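Home | Boards | Fins and Leashes | Guides | Contact

Perkside Guide to Your First Surfboard
Section 4: Setting Up the Fins, Leash and Wax

Written by Kane Costigan, checked by Tania Khondokar. Last revised 2020-05-17.

Most of what gets said about surfboard set-up is said by people selling parts. This section sticks to what you need before you paddle out on the Belmonte, our soft-deck beginner board. If a step sounds dull, it probably matters more than the stuff you saw in a video.

4.1 Before you start

You need the board, the fin set, the fin key, the leash, the leash string and a bar of wax. Lay the board deck down on a towel or on grass. Do not lay it on concrete, whatever your cousin does with his.

Note: The box may also hold a card for the Troltedix fin upgrade. You can ignore it. We have ridden both sets and a beginner will not feel the difference. Jonalyn Bautista in our shop thinks she can, and she has surfed since grade school.

4.2 Fitting the fins

1. Find the two side fins and the center fin. The side fins are flat on one face and curved on the other. The center fin is curved on both.
2. Back out the small screws in each fin box until the slot is clear. Leave them in the box if you can. They are easy to lose in sand and annoying to match.
3. Set each side fin with its flat face toward the middle of the board and its tip leaning back toward the tail.
4. Press the center fin straight down into the rear box. It should seat with a firm push from your palm. If you feel like reaching for a hammer, you have the wrong fin or the screws are still in the way.
5. Tighten each screw with the fin key until it stops, then quit. Extra force strips the thread, and a stripped thread is a repair.
6. Hold each fin near its base and try to rock it. A little flex in the blade is fine. Movement at the base means you go back to step 5.

Caution: Fin edges can cut. Keep kids and dogs away while the board is upside down.

You will hear that moving the center fin a hair forward "loosens up" the board. Maybe so, on a good wave under a good surfer. In knee-high whitewater I doubt anyone could pick it out blind. Leave it where the box puts it.

4.3 Attaching the leash

1. Turn the board over and find the leash plug, the small round cup near the tail.
2. Thread the loop of string under the bar in the plug, then pass the loose ends through the loop and pull snug.
3. Check the length. The string must not reach the edge of the board, or it will saw into the rail when the leash pulls tight.
4. Open the rail saver (the wide strap on the board end of the leash), run it through the string and close every layer of the strap.
5. Strap the other end to your back ankle with the cord pointing away from your heel.

Caution: A leash is not a life jacket. It can snap, and the strap can let go. If you can't swim back in without the board, you are out too far – no leash brand changes that.

Note: Ads like to quote a breaking strength. We have seen one leash sold as good for 2000 of something, with the unit left off. Look for nicks in the cord and replace it when you find them.

4.4 Waxing the deck

Soft decks need less wax than hard ones, and some riders skip it. We suggest a light coat where your feet and chest go.

1. Wipe off sand and dust with a dry cloth.
2. Rub the wax in small circles, pressing lightly, until you feel bumps.
3. Stop there. Wax on the bottom of the board does nothing for speed, in spite of what Ronaldo Macaraeg was told on his first trip.

Water temperature decides which wax you want. A bar bought for a warm summer beach will be hard and slick in January, and a cold-water bar turns to grease in the heat. The "all season" bars are a compromise, so expect one.

4.5 First check in the water

1. Stand in waist-deep water, to the side of the board and never between it and the waves.
2. Lie down and paddle a few strokes. If the nose digs under, slide back. If it points at the sky, slide forward.
3. Come in and check the fin screws again. New screws sometimes settle.

Pongsak Chareonsuk, who teaches at Tereria, tells his students it takes 100 waves before they should blame the board. I can't vouch for the number, but the order of blame seems right.

Related guides
Section 3: Choosing a Board Length
Section 5: Rinsing and Storage
Fixing Small Dings
Reading a Tide Table
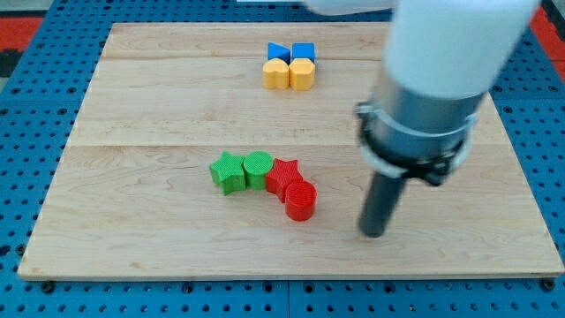
Light wooden board with colored blocks in two groups of four.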